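Robot Rules: why the big red button matters
Fetcombe Young Makers — pages for ages 8 to 11

Robots are strong. Some are quick too. Most of them can't tell the difference between a cup and your elbow, so people have to write rules. Lots of rules! Ours fit on one page.

Quick words first

Robot — a machine that can sense things, follow instructions and move by itself.
Standard — a rule lots of people have agreed on, so everybody does it the same way.
Emergency stop — a button that makes a machine stop moving. Often called an e-stop.
Risk — how likely it is that something hurts you, and how badly.

Why is it red?

Red means stop. Traffic lights, stop signs, you know this already. On a machine the emergency stop is red and it's usually fat and round on top, like a mushroom. Grown-up engineers really do call it a mushroom button. You can hit it with your palm, your fist, a gloved hand. No careful finger poking.

Ordinary buttons are smaller and flatter. Green is often used for start. Blue and yellow get used for other jobs, and the label or the manual tells you what. Don't guess! A yellow button on one machine might do something quite diffrent on the next.

There are international standards about this. Same idea all over the world — a worker from Latvia can walk up to a machine in Wales and know which button to hit.

Push in, twist out

Press an e-stop and it stays down. Clever bit. It can't pop back up by itself and set the machine off again. Somebody has to twist it or pull it to let it go. And even then the machine should wait. Letting the button out is one step, pressing start is another.

So if you stop a robot, leave the button alone afterwards. Fetch a grown-up. They find out what went wrong first.

Our rules for robot day

1. Find the stop button before you do anything else. Point to it. Say it out loud.
2. One person is the Stopper. The Stopper watches the robot and does not chat.
3. Stay behind the tape while the arm is moving.
4. Hair tied back, sleeves up, no dangly scarves.
5. Never reach in to "just fix" something. Stop first, then reach.
6. Toys and bricks go where the robot expects them. Bags and drinks go on the other table.
7. Cables — step over, don't tug.
8. If anyone shouts STOP, everyone stops. Even if it was a mistake. Nobody gets told off for a mistake stop.

Rule 8 came from Merike Lapiņa, who runs the Saturday group at Ornside. She had children who were too shy to press the button in case they looked silly. Now they practise. Everyone gets a go at stopping the robot when nothing is wrong, and it gets very loud.

What about slow robots?

Still rules. A slow robot can still squash a finger against a table. That's called a pinch, and it's one of the things safety people look for. They look for sharp bits, heavy bits and places where you could get trapped. Then they make the danger smaller. Maybe a softer edge, maybe a lower speed, maybe a fence.

There are robots made to work near people, and some can feel a bump and stop. Good, but it depends what they're holding. A robot with a sponge, fine. A robot with a knife, no thank you.

Try it at home

You need a blindfold, a soft toy and 2 people. One is the robot, one gives instructions (forward, left, grab). Before you start, agree one word for stop. The robot has to freeze the second it hears it. Swap over. Was the robot fast enough? What if the room was noisy? Write down one new rule you would add, and bring it along to the November session, where Lachlan will stick them all on the wall.

Next page: How robots see (and why shiny things confuse tham)
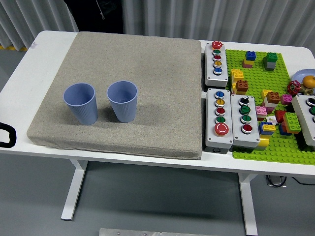 Can a robot press its own emergency stop?
A robot can be built to stop itself when its sensors notice trouble, but people still need a stop button they can reach, in case the sensors miss something.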